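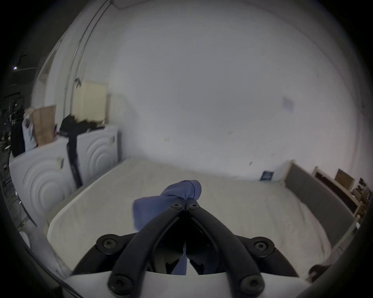

11 Jan 2025. Laundry, bedroom end. Notes by me, checked against Hậu Tô's list.

Sorting and folding on the bed again, with the washers right beside it. Blue things first, socks and T-shirts, then the dark clothing piled on top of the right-hand machine. The paper bag and the plastic bag can stay on the left one for now.

T-shirts are the slow part. Procedure as of November: take the shirt by both side edges, lift, pull it out flat over the duvet, then smooth from the collar down. If one end has twisted up, let go of that end only and take it again closer to the hem. The duvet is too soft to press a crease against.

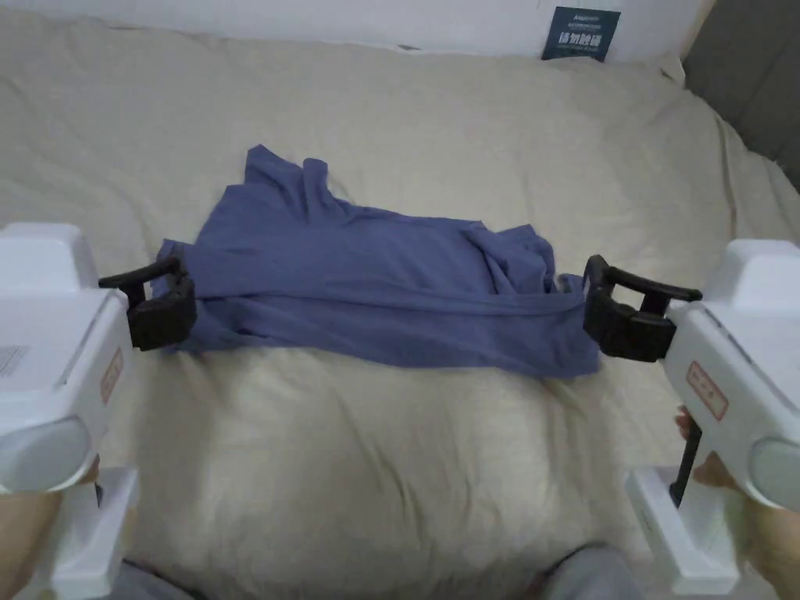

Sleeves go in before the long fold. Hậu folds in thirds and I fold in half, so the stacks don't match. We settled on thirds. Finished stack should be no wider than 40 cm or it won't fit the Plaline rack.

Socks get paired at the end, all together. Pairing as we go cost us 2 extra trips around the bed last time.
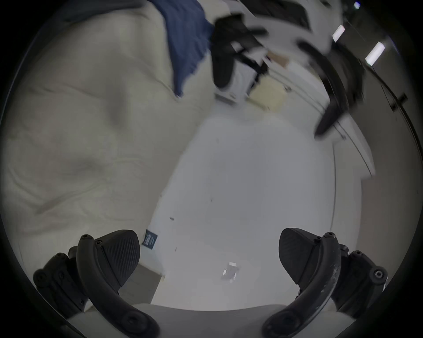
Where do dark clothes go if they're still on the bed when the light ones are done?

At the foot end, in one pile, until the sheet is clear. Fold them after that and keep them off the pillows.

To do: ask Drollby for a firmer folding board, 600 mm or close to it.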